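Chapter 3
Clearing a Small Table

Before we learn to clean a surface, we must learn to empty it. Many students in the household course at Cunholm want to begin with the cloth. Hilkka Ruotsalainen, who taught this course before me, made them keep their hands on their knees and look first. What is trash? What will be used again? What belongs in another room?

In this chapter we work with small tables, the kind that stand beside a bed or in the corner of a kitchen. Such a table collects things from the whole day, and often it also must carry the washing basin. 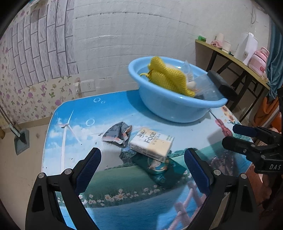

Reading time: 2 minutes

A crumpled snack wrapper is the easy case, and it goes out first. The pack of tissues and the green pouch under it are things to keep, so we lift them together and put them on a chair or a shelf. The blue basin we leave for last. It has a little water in the bottom, and a yellow mesh scrubber and a clear bag are sitting in it — carry it level, with both hands, to the sink.

A printed tablecloth asks for more attention. Among flowers and clouds a small stain can hide well, so look at the cloth from the side, near a window. Section 3.2 explains how to wipe it.

New words in this chapter: basin, rim, pouch, scrubber, wrapper.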